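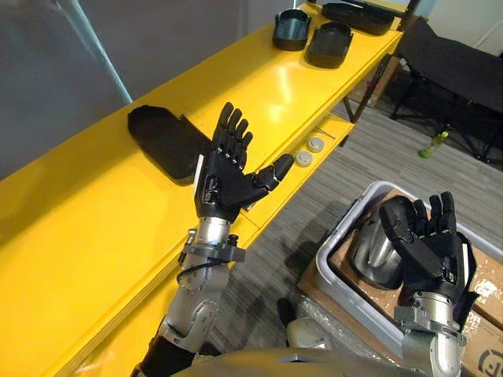

I had come to the Drovov open day for the coffee, mostly, and stayed until 4 in the afternoon. Dayana Bedoya, who runs the floor, let us stand close enough to hear the joints hum - a lovely sound, once you get used to it. 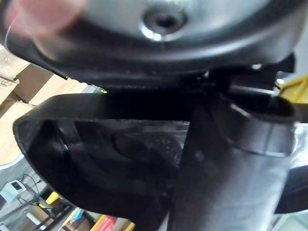 A Slow and Patient Hand

The robot works at a yellow shelf set with black trays, and it takes its time.

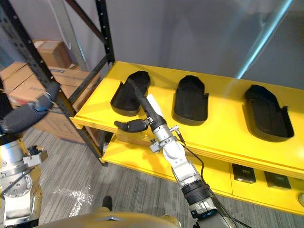

"People lean in when it reaches," Dayana told me, and I'm afraid I was leaning too, right up until they dimmed the lights.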